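Ponine – kit de deteção de chumbo em superfícies

O Ponine é um kit de zaragatoas descartáveis para detetar chumbo em tinta antiga, cerâmica vidrada, soldaduras, torneiras de latão e brinquedos pintados. Destina-se a uso doméstico e a pequenas obras de remodelação. Não exige equipamento adicional nem formação.

O chumbo acumula-se no organismo e a exposição repetida a pequenas quantidades é prejudicial, sobretudo para crianças pequenas e grávidas. Em casas antigas, a fonte mais comum é o pó que se solta da tinta degradada em caixilhos, rodapés e portas. Lixar ou raspar essa tinta a seco espalha o pó pela divisão, pelo que convém testar antes de iniciar qualquer trabalho.

Conteúdo da embalagem
24 zaragatoas Ponine em invólucro individual
1 cartão de controlo com ponto de chumbo
1 frasco de solução ativadora Pap
1 folha de registo
Instruções em português

Modo de utilização
Limpe o pó solto com um pano húmido e deite o pano fora. Na tinta, faça um pequeno corte oblíquo que atravesse todas as camadas até à base. Humedeça a ponta da zaragatoa com a solução Pap e esfregue a superfície durante 30 segundos. Aguarde 2 minutos e leia a cor. Rosa ou vermelho indica presença de chumbo. Se a ponta não mudar de cor, passe-a pelo cartão de controlo para confirmar que o reagente está ativo.
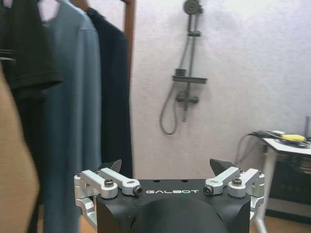
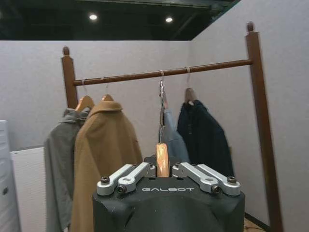
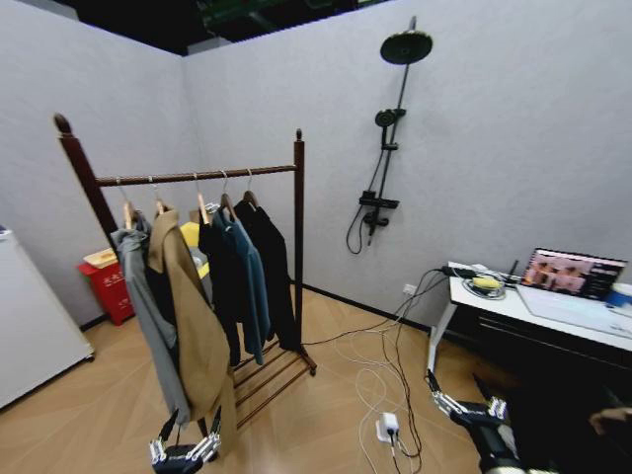
Stanivier | Departamento de Segurança Doméstica

Limites do teste
O limite de deteção do Ponine é de 200 ppm em tinta seca. O teste é qualitativo: indica se há chumbo, mas não em que quantidade. Tintas vermelhas ou cor-de-rosa podem tingir a zaragatoa e dificultar a leitura. Nesses casos, recomendamos o envio de uma amostra para análise laboratorial. Um resultado negativo aplica-se apenas ao ponto testado.

O kit não serve para água nem para solo. Para água da torneira existe o Flillgate, um frasco de colheita com análise incluída e relatório enviado no prazo de 14 dias. O Flillgate é vendido em separado.

Conservação e eliminação
Guardar em local seco, abaixo de 25 °C e ao abrigo da luz. Depois de aberto, o frasco de solução Pap deve ser usado no próprio dia. As zaragatoas usadas vão para o lixo indiferenciado, dentro de um saco fechado. Manter fora do alcance das crianças. Usar luvas e lavar as mãos no fim.

Em caso de resultado positivo
Não lixe, não raspe e não use pistola de ar quente. Mantenha as crianças afastadas da superfície e limpe o pó com panos húmidos descartáveis. Loiça com resultado positivo não deve ser usada para alimentos. Se suspeitar de exposição, fale com o seu médico sobre uma análise ao sangue.

Encomendas
Disponível à unidade ou em caixa de 14 kits para empresas de remodelação. As encomendas recebidas até ao meio-dia saem no mesmo dia útil. As recargas de solução Pap podem ser pedidas em separado, indicando o lote impresso na tampa.

Contactos | © Stanivier. Todos os direitos reservados. | Voltar ao topo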